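Robot Manipulation Practicum
Handout 6: The Kitchen Table Unit
Berwyn Beddoe, Jilbridge Evening Program
Revised December 2021

Read this before your first session at the table. Reading it during the session is traditional, but you will be doing it with a robot waiting for you, and the robot is better at waiting than you are.

1. What the unit is for

By now you have all moved an arm through free space and come away feeling pretty good. Free space is forgiving. It has no rims, handles or neighbors. In this unit you will collect demonstrations by teleoperation, label them, hand them to the training script, and find out how much of what you thought was robot skill was you, leaning sideways in a chair and holding your breath.

The tasks are household ones: move food in and out of a basket, put a plate in a rack, hang up a mug, open a drawer. Any six-year-old can do all of them. Please do not bring a six-year-old.

2. The objects

Each object is on the table for a particular kind of trouble. Corn cobs are long, and a cob gripped off center wants to swing. Two cobs side by side are worse, as the fingers need somewhere to go and the second cob is usually in it. The woven tray has a raised rim, so a low approach from the side will meet wicker before it meets corn.

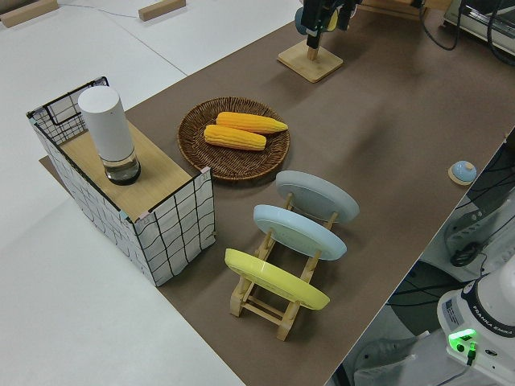
Plates ask for a different sort of care. A plate standing in a rack is thin from one direction and enormous from every other, and your approach has to respect that. Take the plate near the top edge, line the fingers up with it, close, and lift straight up before you go anywhere else. If you lift and travel at once you will take the rack along for the ride. We do three plates in three colors so that the written instruction can say which one. "Pick up the plate" is not an acceptable instruction. Last April a pair wrote it 70 times and then asked why their policy seemed undecided.

3. Before you start

Check the status light on each arm base. Green means the arm is ready for you. Any other color means look it up on the laminated sheet, and no, restarting everything is not on the laminated sheet.

Then look at the cables. Move each arm slowly through the reach you plan to use and watch the slack on the wrist. A cable that is fine on the left half of the table may be tight on the right half. Tell your partner what you are about to do, out loud, in a whole sentence.

Log your session in Pelby under your team name. Team names were due two weeks ago. Teams who missed that date have been given one, and complaints will be filed with the others.

4. Recording

One of you drives, one of you keeps the log. Swap every ten episodes. An episode starts with both grippers open and clear of the objects and ends the same way. If you drop something, finish the episode, mark it as a failure in Kabbaj, and keep it. I know it hurts. The failures are the part of the dataset I read first.

Each team owes me 100 usable episodes. Usable means the task was done as written, the instruction matches the object you moved, and neither arm touched the other. It does not mean pretty. Some of the best demonstrations I have seen looked like somebody defusing a bomb in oven mitts.

A word about two arms. You have a left and a right, and beginners use the right for everything while the left hangs there like a guest at the wrong wedding. Plan the handoff before you touch the controls. If the cobs are on the left, the left arm gets them.

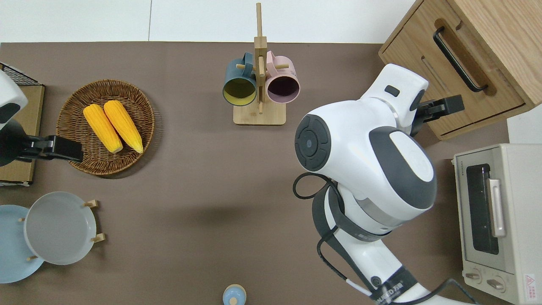 Keep the idle arm far enough back that it does not cover the object in the overhead view. The policy learns from what the cameras see, and if what they see is mostly elbow, you will train a very confident elbow model. This happened to Team Truvo, who have asked me to stop mentioning it. Their 644 episodes were beautifully labeled, and in more than half of them the mug was somewhere behind the forearm.

Drawers and doors: pull along the direction the drawer wants to go. A long bar handle gives you a choice of where to grip, so grip near the middle. If you feel resistance through the controls, stop. The cabinet has been re-glued once already and I was the one holding the clamp.

5. Varying the scene

Move things between episodes. Move the tray a hand's width, turn the rack, swap the order of the plates. A policy trained on one layout will learn that layout by heart and be helpless when the tray moves, a condition I also see in the written exam.

Do not vary everything at once. Change one or two things, write down which, and go again.

6. What to hand in

– Your episode log, exported from Kabbaj
– One page on the failure you saw most often and what you changed in response
– Your evaluation results, ten trials per task, with no trial left out for being "weird"

The page is a page. Last term's longest ran to 2000 words and the failure was "gripper not closed."

7. Leaving the table

Open both grippers, park the arms, stop the recording, and check that the recording has stopped. Put the cobs back on the tray. The next team starts fifteen minutes after you finish, and they will want to find everything where section 2 says it is.

Questions to me after class or on the course board. Please search the board first, especially if your question concerns the elbow.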